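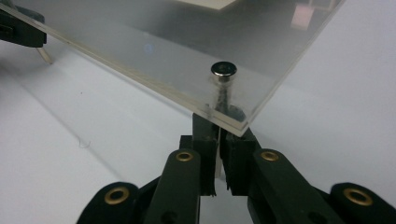 One student wrote after last session that the whole unit seemed too slow, and asked why we spend two weeks on how a town shares water when a meter on every pipe would settle it. It is a fair question, and these notes start there.

Water Rights and Shared Use
Handout for Session 4

A meter tells you how much was taken. It does not tell you who may take it, or who goes short in a dry year. Those are questions of rights, and most of the old systems on our list dealt with them long before anyone could measure flow.

Etley
The Etley ditch rules were written down in 1378. Each farm got a turn at the ditch, set by hours and tied to the land. If you sold the field, the turn went with it. There were 14 turns in a full round, and a farmer who missed his had to wait for the next one.

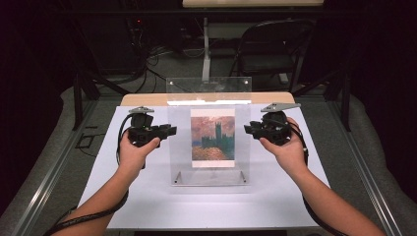
Turns could be swapped between neighbors but not sold. Keep this in mind when you read the Macedo case, where sale was allowed from the start and most of the turns ended up with a few large owners.

Purkelholm
Purkelholm had no turns. The town owned the spring and charged each household the same flat fee, whatever it used. This worked while the town stayed under 600 people. As it grew, the upper streets drew first and the lower streets ran dry by late afternoon. The town answered with set hours for the upper streets – much the same idea as in Etley, reached from the other side.
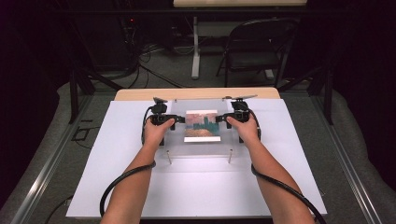
Note that neither town set a price by volume. The fee at Purkelholm paid for repairs to the channel and nothing else. Prices by volume come in with piped supply, and we get to those in Session 5.

Terms to know
Appurtenant right: a right that belongs to the land and passes with it.
Prior use: the first user has the first claim.
Riparian right: a right held by the owner of land along the bank.

For Friday
Read the Grakora packet, pages 1 to 15. Write one page on this question: in a dry year, would you rather hold a turn at Etley or a house on the upper streets of Purkelholm? Say what you would need to know about the dry year before you could answer.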